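Shared Desks: Power Strips and Cables

The Office Services unit has completed its review of the shared desks on the third floor of the Clarnodholm building. The review covered 91 desks and was carried out at the request of several departments, whose staff had reported missing or tangled power strips. The findings have been passed to the heads of department, and the revised arrangements take effect on 01/07/2024. 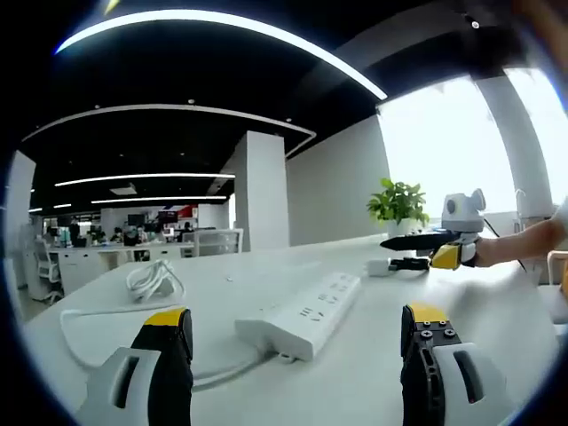 Dörte Rothe
Head of Office Services

Each shared desk is to be provided with one white power strip, which remains at that desk at all times. Strips may not be moved to meeting rooms or joined to one another. During the review, 23 desks were found to have no strip at all, while others held two or more. Replacements have been ordered from Teuber and will be issued by floor.

Staff are asked to leave the desk surface clear when they finish work. Cables that are not in use should be coiled loosely and secured with a tie. Tight winding around the strip or a charger is to be avoided, as it strains the cable close to the plug. Laptops and personal chargers must be taken away or placed in a locker.
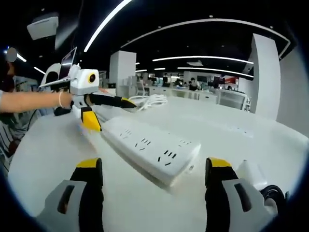
Any strip with a cracked casing, a loose socket or a damaged cable must be unplugged and handed in at the service desk. It should not be repaired by staff. Electrical checks will be carried out by Rainer Harms and will next take place in December — desks being checked will be marked as unavailable in the booking system.

Extension cables for temporary use may be borrowed from the service desk for up to 3 days. Requests for additional sockets at a fixed location should be sent to Manju Mathur, with the desk number and the approval of the department concerned.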